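Brudlow Job Search Binder, second edition

Home > Work and Careers > Planners and Record Books > Brudlow

In stock. Ships flat in a cardboard sleeve.

Format: letter size, ring binder with removable pages
Pages: 154
Sections: 7, tabbed
Pockets: 4
Cover colours: slate, moss, brick
Refill sets: Clivilska (contact sheets), Sengar (weekly sheets)
Language: English

We've stocked the first Brudlow binder for a few years now and have sold more of them to people between jobs than any other paper product in the shop. The second edition arrived in March and it's a lovely piece of work. The layout has been redone from front to back, the paper is heavier, and the whole childcare and availability section (the one customers kept asking us for) is finally in there!

The binder is for anyone who has been laid off, had their hours cut or is heading back to work after some years at home. It keeps your applications, benefit paperwork, references, training and household budget in one place, and it assumes you're doing all of this at the kitchen table with other people in the room. Pages lift out, so you can take a single sheet to an appointment and leave the rest on the shelf.

The sections

1. First week. A checklist for the days right after a layoff. There are lines for your last day worked, your final pay, vacation pay owing, the status of your Record of Employment, and when your workplace health and dental coverage ends. The page on what to ask your payroll office before your login stops working is new and very good.

2. Benefits log. One line per call, letter or online report, with the date, who you spoke with, the reference number and what they told you. If you've ever spent a lunch hour on hold and then been asked for the name of the person you talked to last time, you'll see the point of it straight away. The reporting calendar is undated, so start it whenever your claim starts.

3. Applications. The biggest part of the binder. Each posting gets half a page: employer, where you found it, closing date, which version of your resumé went in, who you followed up with and what came of it. The column for the wage as advertised has been widened so that a range fits. There's also a small box for hours and shifts, which the old one squeezed in at the bottom.

4. Availability and care. Brand new. A grid for the week with space for school drop-off, daycare hours, elder care, your partner's shifts and the bus timetable. On the reverse you work out what a job would leave you with after care, parking and transit are paid for. We know several customers who drew this up by hand on the backs of the old sheets, and they were delighted to see it printed.

5. Skills and gaps. Prompts for writing up paid work, unpaid work and time away. The examples come from retail, food service, hairdressing, home care, hotel housekeeping and school offices – lines of work where a lot of women lost hours all at once, and where the usual resumé guides don't offer much. The page on how to word a gap of a year or more is worth photocopying before you write on it.

6. Training and retraining. Course comparison sheets covering cost, length, funding, prerequisites and whether the placement is paid. You can put several courses next to each other, and there's a page of questions for the admissions desk.
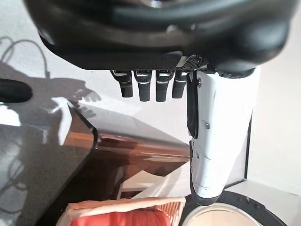

A black robotic hand with a white thumb and its four fingers pointing down.

7. Household budget. Monthly sheets on the left, a bare-minimum budget on the right. The lines are the ones a family in this country will recognise: rent or mortgage, hydro, groceries, phone, insurance, transit, child care, prescriptions. There's a run of blank ones at the bottom for everything else.

What's changed from the first edition

The rings are now D-shaped, so the pages stack square and you can write close to the inside margin. Tabs are printed on both sides. The reference list has moved to the inside of the back cover, where you can read it during a phone call without flipping. The long chapter on cover letters is gone, and there's a shorter one in its place at the end of section 5. We like it better, though one or two customers have told us they miss the old version. (We still have a few loose copies of that chapter at the counter. Ask and we'll tuck one in with your order.)

The pockets are now attached to the covers and the two thickest tabs. They take letter-size paper without folding. They will not take a bulging envelope, so if you have years of pay stubs you'll want a separate folder for those.

Paper and printing

Both sides are printed in dark grey on off-white stock. Ballpoint, pencil and most gel pens behave beautifully. Fountain pens are fine with a fine nib. Highlighters show through a little on the budget pages, where the ink is lighter. The holes are standard three-ring, so you can add your own letters and printouts wherever you like.

Using it with a counsellor

Isla Halliday, who wrote both editions, spent a long stretch running job clubs before she turned her handouts into a binder, and it shows in how the sheets are laid out. Each section opens with a one-page summary meant to be handed across a desk. A counsellor can read it in a minute or two and get on with the useful part of the meeting. She has added a short guide for group leaders as well, with suggestions for using sections 3 and 5 over a series of weekly sessions. The guide comes free with group orders, and single buyers are welcome to ask for one.

"I wanted the pages to work on a bad day," she writes in the introduction. "If all you fill in is one line, you still have one line more than yesterday, and you know where to find it."

Refills

Sengar weekly sheets: a pad for planning the week, with room for calls, appointments, applications due and errands. Same size and hole pattern as the binder.

Clivilska contact sheets: for people who are working through a long list of employers. Each sheet holds names, numbers, the best time to call and notes. Fits behind section 3.

The refills also fit the first edition, so if your old binder is still holding together, keep it and add to it.

Digital companion

Skeltel makes a set of fillable forms to match sections 2, 3 and 7. You get a download link on your packing slip. The forms open in any ordinary PDF reader and save to your own computer, with no account to set up. They add up the budget columns for you, which is a treat. Section 4 isn't included yet. We've asked, and they're working on it.

Questions customers have sent us

Will it be out of date next year? The sheets don't list benefit rates, claim lengths or eligibility rules, so there's very little to go stale. You'll want to check those with the government office that handles your claim.

Can I use it if I'm self-employed? Yes, for sections 5, 6 and 7 especially. The applications pages also work well for tracking quotes and bids.

Is it only for women? Not at all. A lot of the examples come from fields where women make up most of the staff, but the sheets themselves suit anyone.

Does it come in French? Not at present.

May I photocopy the pages? For your own use, as much as you like. Agencies and libraries can buy a copying licence. Send us a note and we'll forward the form.

Ordering

Orders placed before 2 p.m. go out the same day, Monday to Friday. Pickup is at the side door, and we're open late on Thursday if you can't get here in working hours. Group orders of seven or more binders get the reduced price automatically at checkout, in any mix of covers. Returns are accepted on unmarked binders. If a ring arrives bent, keep the pages and we'll send you a new cover.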